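Festard Under-Sink Water Filter: Review After One Summer

Our tap water has always been safe to drink according to the yearly report, but it smelled like a swimming pool and left a taste in coffee. I had been buying jugs of spring water for a long time and wanted to cut down on both the cost and the plastic. The Festard is a two-stage carbon filter that goes in the cabinet under the kitchen sink. I paid $122 for it, which included the first set of cartridges.

Installation

The instructions say 30 minutes. It took me most of an afternoon, mainly due to an old shutoff valve that would not turn. The fittings push together and don't need tape. The small faucet needs its own hole in the sink or counter. We already had one from a soap dispenser, so no drilling was needed. If you have a stone counter and no spare hole, get a price for that work first.

Taste and smell

The chlorine smell was gone from the first day. The instructions say to flush the filter before drinking, and you should, as the early water runs gray with carbon dust. After that it was clear. Tea tastes cleaner and the kids drink more water than they did. I had the Thaler pitcher before this one, and the taste is close, but the pitcher was slow and always empty when I wanted it.

What it does not do

This is a carbon filter. It will not soften water, and our kettle still gets scale. It is not sold as a fluoride filter either. If you are worried about lead or PFAS, check exactly what the cartridge is certified for before you buy, and have your water tested. The Arnau system covers more, but it wastes water and takes up the whole cabinet.

Running costs

Cartridges are rated for up to 2570 liters. A new pair costs $75, and there is no indicator light, so you have to write the date down yourself. I put mine on the inside of the cabinet door in June.

Verdict

Good flow, good taste, no frills. I would buy it again, though I wish the cartridges were cheaper.

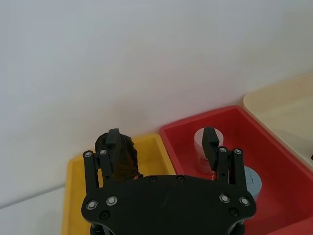
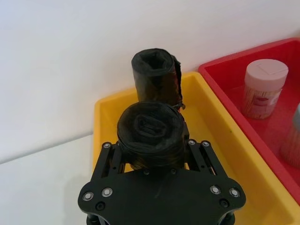 Sturuvar wrote in the comments that the same filter lost a lot of its flow after 2 months on well water, and that adding a sediment filter ahead of it fixed the problem. City water users can probably skip that, the comment went on, but anyone with a well should plan for the extra part.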